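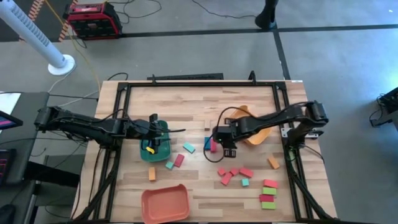
Sorting is the assignment of each item in a mixed group to one class, and the placement of that item in the container that stands for the class. The definition has two parts, and most errors at a sorting station can be traced to one of them. Either the class was judged wrongly, or it was judged correctly and the item went to the wrong container. Color is often used for both parts at once, and the two uses must be kept separate. The dark green bin on the butcher-block table holds a yellow object and a blue one, so a rule of "same color as the bin" does not describe its contents. Its color may still serve as the name of a class, provided the class is written down somewhere. The coral-orange bin at the near edge of the same table is empty, and its contents cannot be used to infer a rule of any kind.

Chapter 4 deals with the layout of a small sorting station: the surface, the containers, the free area between them, and the written rule. Chapter 3 covered the items themselves. Readers who skipped the section on item size should go back to it before attempting the layout problems at the end of this chapter.

4.1 Terms

Field: the part of the work surface on which unsorted items lie.

Bin: any open container assigned to one class. A container with no assigned class is called a spare, whatever its shape.

Reject: an item that fits no class. A reject needs its own bin. Leaving rejects in the field makes it impossible to tell when the job is finished.

Clearance: the shortest distance from the rim of a bin to the nearest item in the field. Clearance is measured on the surface, in millimeters.

4.2 The Surface

A surface should be flat, level, and different in color from every item placed on it. Light wood works well with strongly colored items such as red, teal, or orange blocks, and poorly with tan cardboard or unpainted wood. Strip construction adds visible joint lines. These do no harm when the items are large, but small dark parts such as pins can be overlooked along a joint. In that case, cover the field with a plain mat.

The worked problems in this chapter use a field of 400 by 400 mm. Larger fields are treated in Chapter 6.

4.3 Bin Position

Bins are placed outside the field, with the most frequently used bin nearest the hand. Bendano and Cui differ on whether bins should be arranged in a row or along an arc. The row is easier to label. The arc gives more even reach distances. Either is acceptable here if the positions are marked on the surface and kept for the whole run.

In the Stetov exercise, Glenys Edwards and Nanna Bergmann sorted a lot of 3000 mixed parts into 16 classes, first with fixed bin positions and then with the bins set down wherever there was space. The tally sheets for both runs are reproduced in Table 4.2. Before reading the table, write down which of the two error types defined at the start of the chapter you expect to increase in the second run, and keep the answer for Problem 4.5.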